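## 4. House rules for the hand-held grippers

Okay, section 4. You've charged everything, you've paired the left and right units, and you're itching to go fold something. Give me ten minutes first. I've been running sessions for Plelta long enough to have broken most of these rules myself (some of them twice!), and this is the part of the guide people skip and then message me about.

Everything below applies to the pair you carry in your hands. The fixed arms have their own rules in section 7, and please don't mix the two up, the stop procedures are different.

### 4.1 Before you pick anything up

1. Sign the session sheet. Initials are fine.
2. Walk the path you're going to work in, from your start point to your end point, with nothing in your hands. Move chair bases and boxes out of it.
3. Look up as well as down. In a room with an upper level, check whether anybody is standing at the railing, and let them know you're starting.
4. Tell everyone in the room, out loud, "recording." I know it feels silly. Say it anyway, and wait until each person has said yes or stepped out.
5. Put your phone, badge and any paperwork with names on it in your bag.

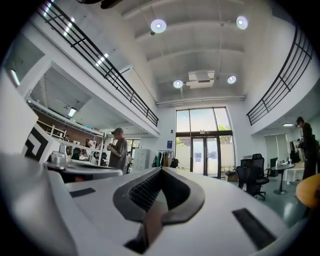
Huệ Lục wrote back on the first draft: "Step 4 needs to cover people who walk in halfway through. At Savville we had a verbal yes from everyone at the start and then a delivery guy came through the doors, and we had no rule for it. Can you add one?"

Good catch, and yes. So:

6. If somebody new comes in, finish the motion you're in, lower both grippers, and ask. If they'd rather stay out of it, mark the session "review" on the sheet and let Nafula Nyanda know before it gets uploaded. Don't try to trim it yourself.

> **Note:** A yes covers that session only. If you break for lunch and start again, ask again.

### 4.2 Picking up and checking the grippers

1. Take one gripper at a time, with your hand all the way into the grip, and put the wrist strap on before you lift it off the table.
2. Squeeze slowly, all the way closed, then let go. The fingers should open again on their own without sticking. If they drag, stop and clean them (section 9).
3. Check that the marker panels are clean and sitting flat. A thumbprint on a marker can spoil a whole run, and you won't find out until the tracking report comes back.
4. Wipe the lens with the gray cloth from the kit. Your shirt is a terrible idea. I've used my shirt. It was a terrible idea.
5. Hold both grippers still at chest height for 2 seconds, facing into the room, until you hear the tone. That gives the tracker a clean starting point.

> **Caution:** Keep your other fingers, your hair and any drawstrings away from the closing fingers. The squeeze comes from your own hand, so it never feels strong, but it'll pinch you plenty hard if you're looking somewhere else.

One more thing on step 5. Try to face a part of the room with some stuff in it, like shelves, railings or window frames. Big blank walls give the tracker very little to hold on to. If you hear the double beep, turn a little and start over.
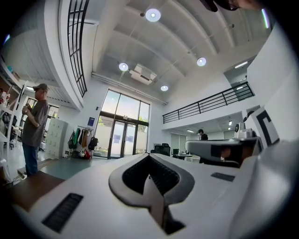
If the tone hasn't come after three tries, set both units down and restart them from the hub. Don't shake them. Erasto Mussa swears that shaking helps, and he and I have agreed to disagree, but the guide is mine and the guide says no shaking.

### 4.3 While you're working

1. Keep at least an arm's length from other people. With grippers on, count the arm's length from the finger tips.
2. Walk at a normal indoor pace, and never go backward.
3. On stairs, or anywhere up on a mezzanine, carry the grippers switched off with one hand free for the rail. No reaching over a railing, ever, even for a second.
4. Work for 40 minutes at most, then rest your wrists. Amr Mansour did almost double that at the Biwott site in June and couldn't open a jar for days.
5. If you drop something, leave it until you've lowered the grippers. Then mark the run "drop" and carry on with a new one. Drops are fine! Keep them in, and write down what fell.
6. Never pick up knives, open drinks, live power cables or anything that belongs to a person who hasn't said yes.

> **Note:** To stop in a hurry, open both hands and say "stop." Anybody in the room can call it, including people who aren't part of the session. You stop first and talk about it after.

### 4.4 Closing up

1. Lower both units, wait for the tone, and switch off the left one first.
2. Fill in the end time and any "review" or "drop" marks.
3. Wipe down the grips, then put the units on the charger with the fingers open.
4. Put the chairs back where you found them. Chepkoech Magesa will check.

For anything odd that isn't covered here, leave a message on extension 1652 and keep the units off until one of us calls you back.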